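How to Get Affordable Same-Day Tickets to a Stage Show

I've been going to plays and musicals for longer than I care to admit, and I have very rarely paid full price. People ask me how I do it (usually in the lobby, usually while I'm hunting for my glasses), so I finally sat down and wrote the whole thing out.

Start with the theater's own website, before you look anywhere else. Most houses tuck their rush and lottery rules under a heading like "Ways to Save," and the rules change from one production to the next, so read them fresh each time. When I saw The Gusen Sisters last October, the rush price was $51 in person and $56 online for the very same row!

Next, decide whether you're a lottery person or a line person. A digital lottery costs you nothing but a minute at the kitchen table, and if you lose, you've still got your evening. A rush line takes more patience, but you can see how many folks are ahead of you, and I've made some lovely friends that way. Milagros Bustamante and I met outside the Flotau Playhouse in a cold drizzle and we've shared a season calendar ever since.
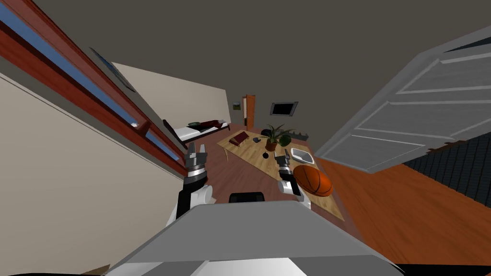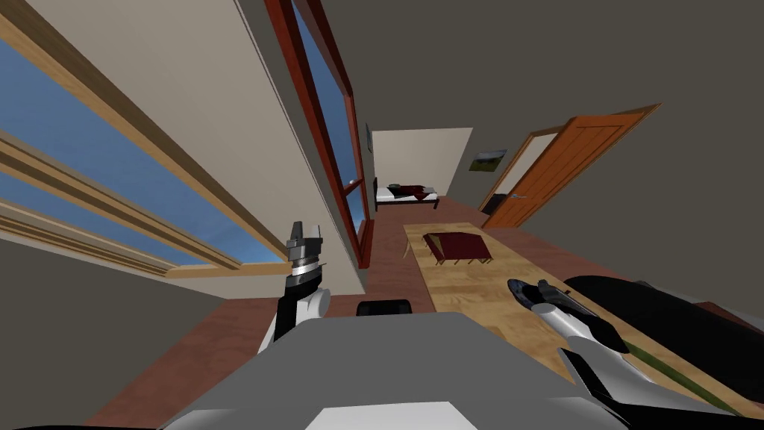 Can I enter the lottery and still try the rush line?
At most theaters you can, as long as you haven't already won seats for that performance. Check the show's rules page, and bring a photo ID either way.

If you're going in person, get there a good hour before the box office opens. Bring a card as well as cash, and have a second date in mind in case the first one sells out while you're standing there.

When you reach the window, ask whether the seats are partial view, and which side is blocked. A pillar at the far left may not bother you one bit, but a low balcony rail can spoil a dance number.

Finally, if everything is gone, ask politely about returns and standing room. I've gotten in with 15 minutes to spare more than once, and I was very glad I hadn't gone home.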